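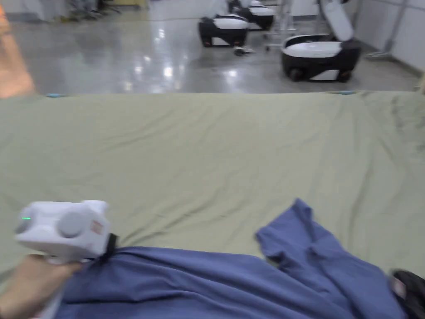 Can people recognize their own horoscope when the sign is taken off it?
In our test they mostly couldn't, and the few who did were no more than guessing would give you.

Project report, Statistics in Everyday Life
Kidus Wako
2023-03-19

Why I picked this

My aunt reads her horoscope every morning and says it is "scary how right it is." I wanted to know what a right horoscope would look like compared with a wrong one. Most of what I found online was either people who believe all of it or people who think the question is too silly to test. I am closer to the second group, but I think a claim that can be tested should be tested, so I tried.

Where the readings came from

I used three free daily horoscope services: Fadik, Gosach and Haruna. Over the collection period I saved 1184 readings. I had planned on 3000, but Haruna only keeps the current day on its page and I missed a lot of days before I noticed. Gosach also posted the same Libra text two days in a row, which I left in, as a regular reader would have seen it twice too.

A fourth service, Tirkarari, wants your birth time and city before it shows you anything. I dropped it. Several people in the class had no idea what time they were born, and one of them got two different answers from her parents.

The matching test

I asked 43 students to take part. Each one got a sheet with twelve readings from the same service for the day before, in random order, with the sign names removed. I also took out anything that gave the sign away, such as "your season" or "stubborn as a bull." They were asked to mark the one that best fit the day they had just had. Anyone who had already read their horoscope for that day was left out.

If the readings carry no information about the person, one in twelve should get it right, so between three and four people. Four did. I don't see how anyone could call that a result in favor of astrology. I also don't think it proves there is nothing there, because a small effect would be hard to see in a group this size.

Two of the four said afterward that they had picked theirs because it mentioned money. One of them works weekends and had just been paid.

What the readings say

This part took longer than the test. I went through the saved texts looking for statements that could turn out false by the end of the day. "You will hear from an old friend" counts. "Old connections may stir something in you" does not. I was generous and still found very few. Fadik was the worst for this and Gosach a little better, mainly because it likes to tell people they will argue with someone at work.

The word "energy" came up in more than 500 of the readings. I never found a place where it was explained. It could be replaced with "mood" nearly every time and the sentence would mean the same thing.

Objections I was given

A classmate who follows astrology told me that sun sign columns are not real astrology and that I should have used full birth charts. That may be fair. My answer is that the columns are what most people I asked read, and the services sell them under the name astrology. A test with full charts would need a working astrologer willing to take part. I wrote to two and neither wrote back.

She also said people don't know themselves well enough to pick. I have more trouble with this one. If a reader can't tell whether a reading fits, then my aunt can't either, and her saying it fits is not evidence of anything.

Problems with my own work

I sorted the statements alone, and I went in doubting the whole thing, so a second person should have sorted a part of them without seeing my marks. The students all came from two classes and are close in age, so their days look a lot alike. I also let people take the sheet home, which I would not do again. Three sheets came back late and I can't be sure those people didn't look up the text.

The saved readings and the blank sheets are in the class folder. The completed ones have names on them, so I kept those out.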